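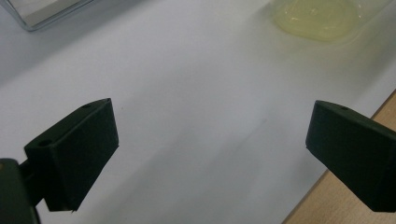
Elvira Puma asks whether bench staff on the sample preparation side will keep their present grades once the Vullitix cell is in service, and whether the hours spent on demonstration work will be recorded as ordinary bench time. Her message is quoted in full further down, and the reply below it is sent on behalf of the Joint Working Party on Automation at Karnora.

> To the list,
>
> I have read the July paper twice and I still cannot find an answer to a plain question. The paper says that handling of gels and filling of lidded containers will "move in stages" to the Vullitix cell. It does not say what happens to the grade of a person whose job description is mostly gels and containers.
>
> I would also like to know how the demonstration sessions are to be booked. On our corridor two people have been entering them as training, and others have been entering them as bench work. Training hours do not count towards the shift allowance.
>
> Elvira Puma

The Working Party thanks Ms Puma for raising both matters on the list, where all staff may see the answers.

On grades, no member of staff in sample preparation will be regraded downwards as a result of the change. Management confirmed this in writing at our last meeting, and the text will be placed in the staff handbook as an addition to section 6. Job descriptions will be rewritten. The draft adds checking, fault reporting and the teaching of new handling tasks to the existing duties, and staff will have 30 days in which to comment before it is adopted. The union side has asked that these added duties be reviewed for a higher grade. That request has been received and is not yet decided.

On hours, demonstration sessions carried out with the hand-held grippers are bench work. They should be entered under code 1139 and they count towards the shift allowance. Sessions already entered as training will be corrected by the pay office on request. Please send the original entry and the name of your supervisor.

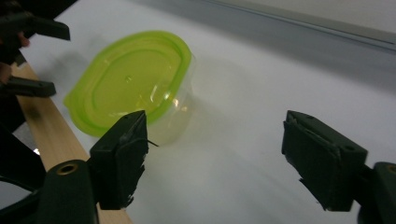

Container handling with the hand-held grippers, sample preparation.

Several members have reported sore wrists after long sessions with the grippers. The Working Party has agreed with Brotum, who supply the tools, that a lighter handle will be tried in the Chávez building first. Until then no one should be asked to demonstrate for more than 2 hours in a shift, and supervisors have been told so. Any member who is asked to go beyond this should inform the safety representative on the same day.

A further point was put to us privately by several people, and it seems right to answer it generally. Recordings made during demonstration sessions are to be used for teaching the cell and for nothing else. They may not be used to compare one worker's speed with another's, or in any appraisal. The agreement on this was signed before the first session and remains in force.

Comments on the draft job descriptions should be sent to the list or to the Working Party's own address.

For the Joint Working Party on Automation
Karnora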